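Brarkitz Regional Health Service will open a second vaccination clinic in April, and its director of community programmes, Dr Wulan Mandagi, expects demand to come mainly from people seeking a booster.

"Uptake of the first two doses was strong," Dr Mandagi said in an interview on March 18, 2022. "The third has been slower, particularly among residents under 30."

The new clinic will operate from the former Juvik library and offer roughly 4000 appointments in its first month. Walk-in visitors will be accepted after 3 pm.

Dr Mandagi said staffing remained the principal constraint. The service has recruited 17 nurses, several of them recently retired, under the supervision of Arnel Sison.

"We asked a great deal of our people over the summer," she said. "Leave was cancelled, and we do not intend to do that again."

She declined to say whether masks would remain compulsory in the service's waiting rooms – a matter, she said, for the board.
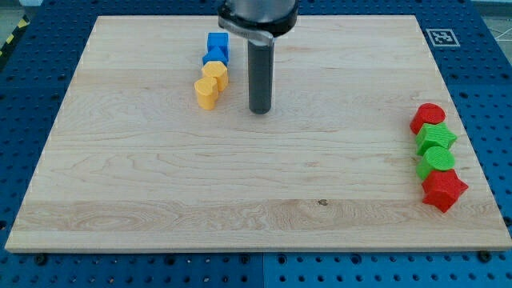

Asked about outlying communities, Dr Mandagi said a mobile team would visit Hung and Prolik each fortnight. Home visits can be arranged by telephone for residents who are unable to travel.

"Distance should not decide who is protected," she said. "Our bookings team will find a time."

Contact us | Privacy | © 2022 Brarkitz Regional Health Service | Back to top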